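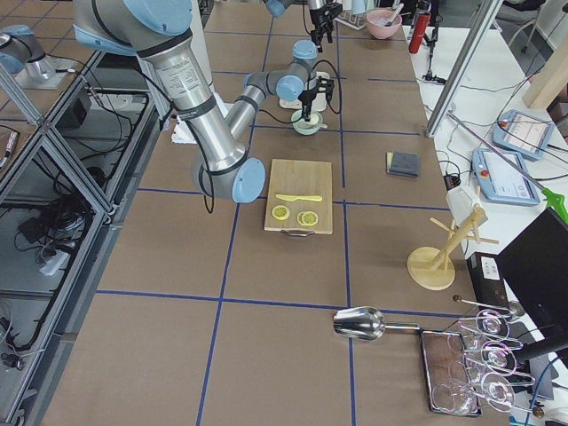
Arbeitstisch mit brauner Papierauflage, hellgrüne Schale vor weißem Tablett

Ticket 1607
Betreff: Durchlauferhitzer Truvlow, Warmwasser am Spülbecken fällt aus
Standort: Gotside, Erdgeschoss, Becken neben dem Arbeitsbereich
Eröffnet: 22. Juni 2018
Gemeldet von: Alvar Sjögren
Status: gelöst, Nachkontrolle offen

Fehlerbeschreibung
Am Becken im Erdgeschoss kommt nach dem Aufdrehen kurz warmes Wasser, dann wird es kalt. Die Anzeige am Gerät springt auf E2. Wenn man den Hahn schließt und wieder öffnet, läuft es manchmal wieder warm, manchmal nicht. Beim Schalenspülen fällt es am meisten auf, beim Händewaschen merkt man es kaum. Gerät: Truvlow, 24 kW, elektronisch geregelt, von Fagerlund eingebaut.

Rückfrage Support
Bitte prüfen, ob der Fehler auch bei voll geöffnetem Hahn auftritt. Außerdem bitte angeben, welche Temperatur eingestellt ist und ob am Becken ein Perlator mit Durchflussbegrenzer sitzt. Das Gehäuse bitte geschlossen lassen.

Antwort Sjögren
Bei voll geöffnetem Hahn tritt der Fehler seltener auf, weg ist er nicht. Eingestellt ist die mittlere Stufe. Perlator ist drin, ob mit Begrenzer, kann ich von außen nicht erkennen. Aufdruck ist keiner mehr zu lesen. Der Wasserdruck an den anderen Hähnen kommt mir normal vor.

Support
E2 steht bei dieser Baureihe für zu geringen Durchfluss. Das Gerät schaltet dann die Heizung ab. Bitte der Reihe nach:
Perlator abschrauben, Hahn ohne Perlator laufen lassen, Anzeige beobachten.
Eckventil Warmwasser unter dem Becken ganz öffnen.
Wenn der Fehler bleibt, Sieb im Kaltwasserzulauf durch den Installateur reinigen lassen.
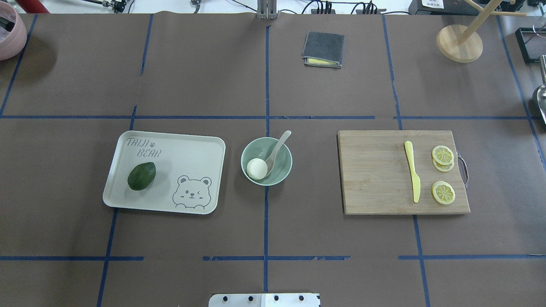
Sjögren
Perlator abgeschraubt, er war stark verkalkt. Ohne Perlator lief das Wasser deutlich länger warm, dann kam E2 wieder. Das Eckventil war schon ganz offen. Den alten Perlator habe ich über Nacht in Entkalker von Sanum gelegt. Der Kalk ist ab, aber die Dichtung ist hart und hat einen Riss. Ich würde ihn nicht wieder einbauen.

Support
Dann liegt es vermutlich zusätzlich am Zulaufsieb. Das Sieb sitzt hinter der Verschraubung am Kaltwasseranschluss und darf nur bei abgeschalteter Sicherung und abgesperrtem Wasser ausgebaut werden. Bitte Fagerlund beauftragen, der Wartungsvertrag deckt das ab. Einen neuen Perlator ohne Begrenzer schicken wir mit.

Eintrag Fagerlund
Gerät spannungsfrei geschaltet, Wasser abgesperrt. Sieb ausgebaut, Rostpartikel und etwas Hanf im Gewebe. Gereinigt und wieder eingesetzt, Dichtung erneuert. Gerät vor dem Einschalten entlüftet. Neuer Perlator montiert. Probelauf auf mittlerer und höchster Stufe, keine Abschaltung. Verschraubung dicht.
Die Partikel kommen wahrscheinlich aus dem alten Leitungsstück im Keller. Hausfilter bitte rückspülen, am Griff hängt kein Wartungszettel.

Sjögren
Warmwasser läuft seitdem durch, auch bei halb geöffnetem Hahn. Hausfilter ist rückgespült, Zettel hängt jetzt dran. Kann das Ticket noch 2 Wochen offen bleiben? Wenn sich das Sieb wieder zusetzt, würde ich gern hier weiterschreiben.

Support
Ist vermerkt. Ticket bleibt bis zur Nachkontrolle offen. Sollte E2 erneut erscheinen, bitte notieren, ob gleichzeitig ein anderer Hahn im Haus lief.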